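産業用ロボット応用演習 第6回 配布資料
組立・分解セルの作業規則と記録のしかた

担当:Luminița Neagu
演習補助:Kedir Tilahun、Brittany Perron

今回の範囲

前回は座標系とツール中心点の設定を扱った。今回は、デスクトップPCの部品を扱うセルを題材に、作業者が守る規則、治具の置き方、把持力と速度の決め方、記録の残し方を説明する。後半の演習では各班が自分のセルの作業標準書を一枚書く。書式は巻末にある。

教科書の第4章と第5章に対応するが、教科書は溶接と搬送の例が中心で、小さい電子部品を扱う例が少ない。足りない部分はこの資料で補う。

1. 規則の三つの層

ロボットの作業に関わる決まりは、出所によって層が分かれる。混同すると、どれを現場の判断で変えてよいのかがわからなくなる。

(1)法令。日本では労働安全衛生法と労働安全衛生規則が該当する。産業用ロボットの教示や検査を行う者への特別教育、運転中の接触防止措置などが定められている。現場の都合で変えることはできない。

(2)規格。ロボット本体とシステムの安全についてはISO 10218の第1部と第2部、対応するJIS B 8433の各部がある。人と同じ空間で動かす場合にはISO/TS 15066も参照する。リスクアセスメントの一般的な進め方はISO 12100による。規格は改訂されるので、標準書には必ず参照した版を書く。版の書いていない参照は、採点では参照なしとして扱う。

(3)セルごとの作業標準。この演習で書くのはこれである。セルの責任者が決め、責任者の承認で変更できる。法令と規格より緩い内容にはできない。

学生の標準書で多い誤りは、(3)に(1)の内容をそのまま書き写し、セル固有の内容が何も残らないものである。「安全に注意して作業する」という一文は、どのセルにも当てはまるので、標準書の項目としては認めない。誰が、どの時点で、何を確認するかを書くこと。

2. 対象セルの構成

この資料では、演習棟のセルをHukbridgeセルと呼ぶ。セルの制御側のソフトウェアはDrandico、作業記録の保存先はTruvivauである。どちらも学内で使っている名前なので、外部向けの報告書では「制御ソフトウェア」「記録サーバー」と書き換えること。

セルの作業対象は、側板を外して横に倒したPC筐体と、部品を仮置きする治具トレイの二つである。作業台は溝付きのアルミ製で、筐体もトレイもこの台の上に置く。 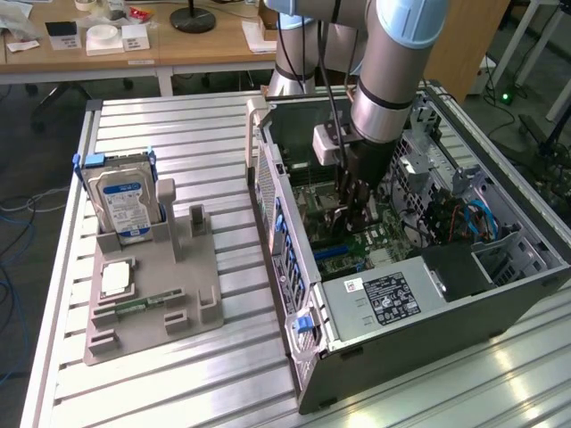
図1 Hukbridgeセル。左に治具トレイ、右に側板を外した筐体。

治具トレイには部品ごとに決まった形の受けがある。ハードディスクは立てて差し、メモリモジュールは細長い溝に寝かせて置く。部品の向きが受けの形で決まるので、把持位置の教示点を部品ごとに固定できる。標準書では、受けに番号を振り、部品名と向きを表にする。図1のような写真を貼るだけでは表の代わりにならない。

溝付きの台では、治具を動かしたあとの戻し位置が曖昧になりやすい。次のどちらかの方法で位置を決める。

・位置決めピンまたは当て板を台に固定し、治具を二方向から押し当てる。
・治具上の基準点を作業開始時に測り、座標系を更新する。

どちらを選んだかを標準書の「段取り」の欄に書く。目測で合わせる方法は認めない。

3. 作業前の確認

電源を入れる前に、次の順で確認する。

1 筐体の電源コードが抜けていること。電源スイッチを切っただけでは足りない。
2 コードを抜いたあと、筐体の電源ボタンを一度押し、残った電荷を逃がしてあること。
3 台の上に工具、ねじ、外した側板が残っていないこと。
4 筐体内のケーブルが、アームの通る経路に出ていないこと。
5 治具トレイの各受けに、作業表どおりの部品があるか、または空であること。
6 非常停止ボタンを押し、停止表示が出ること。解除したあと、リセット操作なしで動き出さないこと。
7 作業者が静電気対策のリストストラップを着け、導通を確認していること。

4番は見落としが多い。倒した筐体では、ドライブケージのまわりに束ねたケーブルが上に膨らむことがある。教示のときは通れた経路でも、筐体を入れ替えるとケーブルの位置は変わる。筐体を交換したら、必ず低速で一度通す。

7番について補足する。電源ユニットには容量の大きいコンデンサが入っている。筐体から取り外して作業する場合でも、電源ユニットのカバーは開けない。電源ユニットの分解はこの演習の対象外である。また、リストストラップを着けたまま通電中の回路に触れてはならない。

4. 速度と力の上限

動作を「空送り」「接近」「接触」の三区分に分け、それぞれに上限を決める。区分の境目は、工具の先端と対象物との距離で定義する。Hukbridgeセルでは、筐体の縁から30 mm以内を接近区間としている。

接近区間では教示時の低速と同じ速度を使う。自動運転だからといって上げない。接触区間では、速度のほかに力の上限を設定する。このセルの外枠に対する押し付け力の上限は30 Nで、これを超えたら保護停止に入る。この値は部品を守るために決めたものであり、人との接触の許容値とは別の話である。人との接触については、セルのリスクアセスメント書に従う。

把持力は部品ごとに決める。決め方は次のとおり。

まず、部品の質量と指の摩擦係数の下限から、滑らない最小の力を計算する。次に、部品の製造者が示す取り扱い上の制限を調べる。資料に値がない場合は、廃棄予定の同種部品で試験をして決める。最小値と制限値の間に余裕がなければ、指の形を変えるか、その部品をロボットの作業から外す。

把持してよい場所も部品ごとに指定する。

・メモリモジュール:基板の両端。金色の接点とチップには触れない。
・CPU:ヒートスプレッダーの側面または上面。裏面の接点には触れない。
・ハードディスク:側面またはマウントレール。基板面を押さない。
・拡張カード:ブラケットと基板の縁。冷却ファンをつかまない。

CPUソケットには特に注意する。固定枠が開いていても閉じていても、CPUの入っていないソケットの上に指先を下ろす動作は、教示でも自動運転でも禁止とする。ソケットの上を横切る場合は高さの下限を決め、ソフトウェア側で制限をかける。

5. 筐体に触れる動作

筐体の前面パネルや外枠に指を当てたり、つかんだりする動作は、内部の部品を扱う動作とは別の項目として標準書に書く。筐体は固定していなければ動く。動けば、内部の教示点はすべて無効になる。

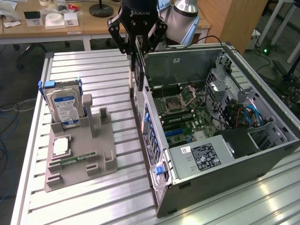 図2 前面パネル付近に指先がある状態。奥の基板には空のCPUソケットが見える。

外枠に触れる動作の前後には、筐体の位置を確認する手順を入れる。確認は、筐体上の二点以上を測り、前回の値との差を見る。差が許容値を超えたら自動運転を中止し、座標系を取り直す。許容値は、そのあとに扱う部品のうち最も位置の精度が要るものに合わせる。多くの場合はメモリスロットで決まる。

図2のような二本指のグリッパーでは、つかんでいる側の指だけを見ていると、反対側の指が別のものに触れることがある。教示時には両方の指の先端と、リンクの外側の張り出しを確認する。張り出しは指を開いたときと閉じたときで変わるので、両方の状態で干渉を調べる。

6. 人が手を出すとき

自動運転中に手を入れてはならない。部品が落ちた場合、受けに正しく入らなかった場合も同じである。手順は次のとおりとする。

・停止操作をする。一時停止ではなく、駆動が切れる停止を使う。
・表示で停止を確認し、操作盤のキーを抜いて、作業する本人が持つ。
・部品を取り除く、または置き直す。
・台の外に出て、全員の位置を声に出して確認する。
・キーを戻し、低速で途中の一工程だけ動かしてから自動運転に戻す。

二人で作業するときは、どちらが操作盤の担当かを始める前に決める。途中で交代する場合は、交代した時刻を記録に残す。教示ペンダントを持っている者がいつでも止められる位置に立つ。

CPU用ソケットの端子が曲がった、基板に傷が付いたなどの場合、その場で直そうとしない。部品を外し、袋に入れ、記録番号を書いて教員に渡す。

7. 記録

作業を一回行うごとに、Truvivauに一件の記録を作る。必須の項目は次のとおり。

記録番号
作業者名と操作盤担当者名
筐体番号、治具トレイ番号
標準書の版
プログラムの版
開始時刻と終了時刻
停止の有無と停止の種類
部品の損傷の有無
備考

昨年度の記録は2,069件あった。このうち、標準書の版が書かれていないものが102件あり、あとから条件をたどることができなかった。件数としては少ないが、停止や損傷のあった記録がこの中に含まれていたため、原因の検討に使えなかった。版の欄が空のまま保存できないように入力画面を変更してある。

備考欄には、見たことと推測を分けて書く。「メモリが斜めに入った。指の摩耗が原因」と書かず、「メモリの片側が溝から浮いていた。(推測)指の摩耗」とする。写真を添付する場合は、治具トレイと筐体の両方が写る向きで一枚、対象の部品に寄ったものを一枚とする。

停止の種類は、非常停止、保護停止、プログラムによる停止、作業者による一時停止の四つから選ぶ。「その他」は設けていない。迷った場合は制御ソフトウェアの履歴を見て決める。

8. 標準書の変更

変更は、提案、試行、承認、周知の順で行う。試行は低速で行い、試行中の記録には版の末尾にTを付ける。承認するのはセルの責任者で、Hukbridgeセルの責任者はBerhanu Teferaである。班の中で合意しただけでは変更にならない。

教示点の微修正も変更に含める。値を少し動かしただけという理由で版を上げない例が多いが、次の班は前の版の値を前提に作業する。修正した点の名前、前の値、新しい値を変更履歴に書くこと。

9. 演習課題

課題A 自分の班のセルについて、動作を三区分に分け、それぞれの速度の上限と境目の距離を決める。決めた根拠を二行以内で書く。

課題B 第4節の部品から一つ選び、把持してよい場所、最小の把持力、制限値を表にする。制限値の出典を書く。

課題C Quinlan班が昨年度に提出した標準書(別紙)を読み、セル固有でない項目に線を引く。線を引いた項目のうち二つを、誰が、どの時点で、何を確認するかがわかる文に書き直す。

課題D 筐体の位置がずれたまま自動運転を続けた場合に起こりうることを、危険源、危険状態、危害の順に整理する。人への危害と部品の損傷は別の表にする。

提出は12月の最終回の開始時まで。紙で一部、ファイルで一部とする。ファイル名は班番号と課題記号だけにする。

10. 標準書の書式

表題、版、作成者、承認者
適用範囲(セル名、対象物、対象外の作業)
参照する法令と規格(版を含む)
段取り(治具の位置決め方法、受けの番号表)
作業前確認
動作区分と上限
部品別の把持条件
停止時の手順
記録の項目
変更履歴

全体をA4一枚に収める。収まらない場合は受けの番号表と把持条件を別紙にし、別紙にも同じ版を付ける。

質問は演習時間内にTilahunかPerronまで。制御ソフトウェアの権限設定についてはKamil Kováčikが担当する。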